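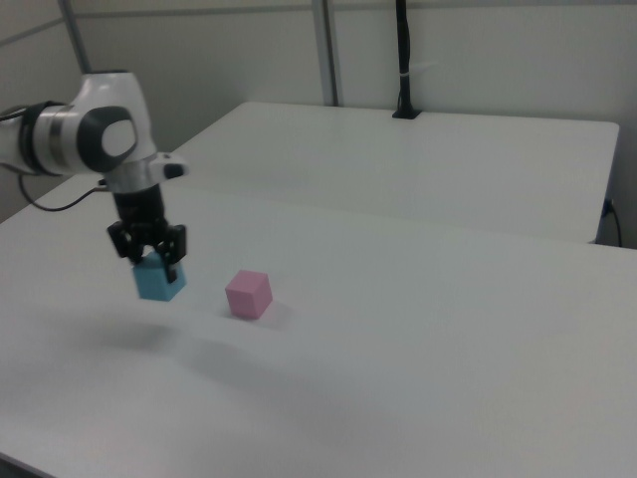
Fulleto began as a block-sorting puzzle for Android phones, and the current version still opens on a single tutorial level in which the player moves pieces by dragging them across a board. The lead programmer at Etora, the studio behind the game, spent most of our call on the subject of input. A piece in Fulleto is held the way the light blue cube is held in the black fingers at the top of this page, by its upper sides, with most of its faces left open to view. "On a phone the finger covers the thing you are moving," the programmer said. "So we draw the piece above the touch point and put the grip marks on its top edges. The player has to see the color and the face symbols the whole time."

The offset between touch point and piece is 42 pixels on the reference device and scales with screen density. Earlier builds used a fixed value, which put the piece too far from the finger on small screens. Players in the closed test reported it as lag. The programmer said the delay had not changed between builds. "They felt a distance and called it a delay. We went looking in the render loop for a week before someone tried it on an old handset."

Fulleto ships with 600 levels. Of these, 39 were built by hand and the rest come out of a generator called Mapplebeck, which the studio wrote for an earlier project and then dropped. Mapplebeck works backward from a solved board. It applies legal moves in reverse, stores the result, and passes it to a solver that looks for a shorter answer than the one it started from. If the shorter answer takes fewer than 3 moves, the level is thrown out.

"The solver is the slow part," the programmer said. "Generating a board is cheap. Proving that it isn't trivial is where the time goes, and we do all of it on our own machines before release. The phone only reads a level file."

I asked whether generated levels feel different to play. The answer was yes, mainly in the middle of the game. Hand-built levels tend to have one idea each, while generated ones often have none and are hard only in the sense of being long. Etora sorts them by the number of dead ends near the start, and places those with many early dead ends after a hand-built level that uses the same pieces.

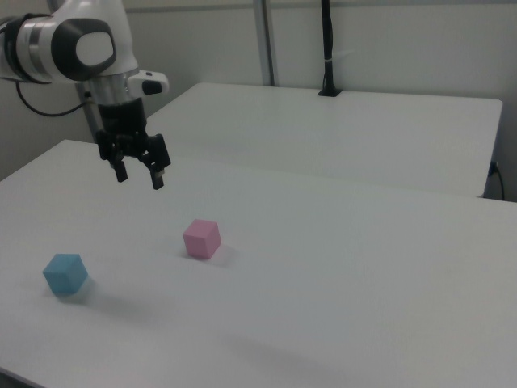 The sorting was redone in November, after the test group kept quitting in the same stretch of levels. The programmer described the old order as a spreadsheet problem. Difficulty was a single column, made by adding move count to board size, and large boards with simple answers ended up late in the game. The new order keeps the two values apart and adds a third for dead ends.

Save data was the other long topic. Progress is written to local storage after each finished level, and a half-played board is kept as a list of moves that is replayed when the game opens. "A move list is small and you can check it," the programmer said. "If the last entry is damaged, we drop it and the player loses one move. With the old format you lost the board." Cloud saves are handled by Flevitz, a sync library that Etora maintains separately. When two devices disagree, the game keeps the file with more finished levels and discards the other without asking. Some testers wanted a prompt. The programmer is against it, on the grounds that the prompt would appear before the menu has loaded and most people would tap whichever button was closer.

Hints are free and unlimited, but each one shows only the next move from the current position. If the position is already lost, the hint button offers to step back to the last board that could still be solved. This needs the solver on the phone after all, in a reduced form with a time limit. When the limit runs out, the game offers a restart.

Sound is minimal, and vibration is off by default. The programmer would like a short pulse when a piece snaps to the board but has not found a setting that works across handsets. Some devices ignore very short pulses, and others stretch them until they overlap with the next move.

The release build is dated 2018-12-01. A tablet layout is planned for the first update, with the board on the left and the piece tray on the right. The level editor used for the hand-built boards will stay internal for now. It has no undo, and it writes files that only the person who made the level can usually open without errors.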